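Gilmartin Neighbors Help Board – Home & Family

Foam letters leaving marks on table, and sorting them without losing half
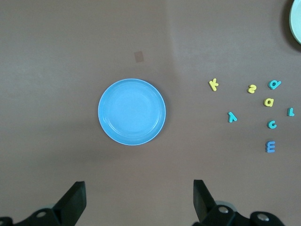

Posted by Ulises Villanueva, 05/01/2019

We have a set of foam lowercase letters that my daughter uses at the kitchen table before dinner. She is in her last year of preschool and is starting to spell short words. The way we do it now is that I tip a few letters out next to a light blue plate and she picks the ones she wants and puts them on the plate in order. It works well enough as an activity, but I have two problems with it and would like to hear from people who have been doing this longer than I have.

The first problem is the table. It is a brown table with a matte top, bought secondhand, and I don't know what the finish is. After a few weeks of letters I have started to see dull spots where they get left overnight, mostly at the end where she sits. There is also a small tan mark that was there when we got it, so I am not worried about that one. I have wiped the dull spots with a damp cloth and with dish soap and they look the same afterward. I haven't tried anything stronger. Is it the foam doing this, or is it just water? She sometimes uses the letters in the bathtub and they don't always get dried.

The second problem is the letters that look like each other. She can find k and s without any trouble. With a, d, and the ones with a straight stem she gets stuck when they land sideways, and m on its side she calls E every time. Should I be turning them the right way up for her before we start, or leave them how they fall? My mother says turn them all. My wife says leave them.

Also, if anybody has a good way to store these, I would take it. They are in a bread bag at the moment. The set was sold under the name Stirkico and it came in a net bag that ripped in the first month.

3 replies

brennerhill_lou

On the marks: I had the same thing with foam bath letters on a painted bench. In my case it was water. Foam holds a lot more of it than you would think, and if you put a damp letter face down on a surface and leave it all night, the water has no place to go. The finish goes cloudy under it. Mine were letter-shaped, so there was no question what had done it. If your dull spots don't have any shape to them, it may only be plate wear or elbows.

Things to try, in this order:

Leave the table alone for a couple of days with nothing on that end. Some cloudy spots clear up on their own.

If they are still there, warm the spot with a hair dryer on low, held well back and kept moving. Stop if the surface feels more than warm to your hand. This got most of mine out.

If that does nothing, try a little furniture wax on a soft cloth, but do it on the underside of the table first and let it sit overnight. You said you don't know what the finish is. I would not use anything with solvent in it until you do.

There is a second possibility, and you should rule it out. Some soft plastics can react with some finishes when they sit together a long time. That leaves a tacky spot, not a dull one. Run a fingertip over it. If it is tacky, keep the letters off that table altogether, wet or dry, and do the game on a tray.

Going forward, squeeze the letters out in a towel after the bath and stand them on edge on a rack. Ours took most of a day to dry through. Or buy a second set and keep one in the bathroom and one in the kitchen. That is what I ended up doing and it solved the whole thing. The second set was $5 at a yard sale, with no q.

For storage, a mesh laundry bag with a zipper. It will outlast the net one and you can hang it from the faucet.

dot_in_flisau_court

I taught kindergarten for a long time and can answer the second part.

Leave some of them how they fall and turn the hard ones. You don't have to pick between your mother and your wife. A child who is just starting out has spent her whole life learning that a cup is a cup whichever way you hold it. Letters are the first things she has met where the direction matters. A lowercase m on its side does look like a capital E, so she is looking carefully when she says so. I would not tell her she is wrong. I would say "it does look like one that way" and turn it for her while she watches, and then let her turn the next one herself.

Upside down y is another one that throws them, and so is l when it has the little foot at the bottom, because on its side it starts to look like a capital L. If she is only working on lowercase, she doesn't need both shapes in front of her at once. Put the capitals away for now if you have any out.

What I did with my classes was mark the bottom edge of every letter. A short line in permanent marker along the side that faces the child is enough. They learn "line goes to my tummy" in one sitting and after that they can check for themselves. It does wear off if the letters go in the tub, and then you do it again.

Keep the number down. A small handful is plenty at that age. When I put out the whole tub, which was 115 pieces, they built towers, and I can't say I blamed them. With a handful they spelled. Pick letters that make more than one word. With a, s, k, c, m, d and l you can get "mad," "sad," "lad," "ask" and "mask" – and most children like "mad" best. You only need two a's if she wants to make two words at the same time, and she will want to.

The plate is a good idea and I would keep it. It gives her one place where the word goes, and the rest of the table is for choosing. The only change I would make is to something long instead of round, once she is past three letters. On a round plate the word starts to bend around the rim and then she loses track of which end is the beginning. A baking sheet with a lip works, and it would keep the damp ones off your finish as well.

Colors: don't read anything into them. People ask whether vowels should be one color. Our school set, a Brarkaren one, did that, and the children learned the color and not the letter. Mixed is fine.

pk835

use a placemat

Follow-up from Ulises Villanueva

Thanks to all. I checked with a fingertip and the spots are not tacky, so I am going with water. Two of them went away after I left that end of the table clear. The other one is still there and I have not got the hair dryer out yet.

I drew the lines on the letters last night. I put the line on the wrong side of the d and turned it into a p, which she noticed before I did. The set is now divided between the bread bag and a baking sheet, and I have ordered a zip mesh bag.

She made "mask" this morning and then asked for an e so she could write "cake." We don't have an e. If anyone near the Gilmartin library has a spare one, any color, I would be glad to come and pick it up.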